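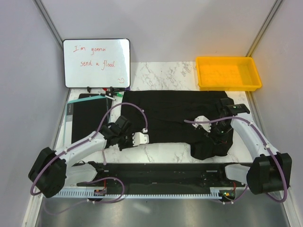 Viewpoints
The Shared Desk Deserves a Standard
By Mahtab Yazdani, Workplace Practice, Hevine
August 20, 2022
Filed under: Offices, Supplies

Most organizations have a policy for email and a policy for parking. Very few have one for the top of a shared desk. In our view, this is an oversight.

Pens are the usual point of failure. They are bought by the box, left beside the whiteboard with their caps on, and seldom tested. When our Nallgate office reviewed its supplies, 36 markers were on hand and the staff still borrowed from one another. A tray placed within reach of the board would have cost less than the next order.

The whiteboard itself should remain informal. Pejman Ghorbani has argued that a joke or a smiling face in red marker wastes space meant for work. We disagree. A small board invites use, and people who write on it freely also tend to wipe it.

Folders are another matter. Papers in a clear case should be filed at the end of the day, and the desk left bare for the next person. We will ask each office to adopt this rule in September.

Comments may be sent to Nesma Shehata.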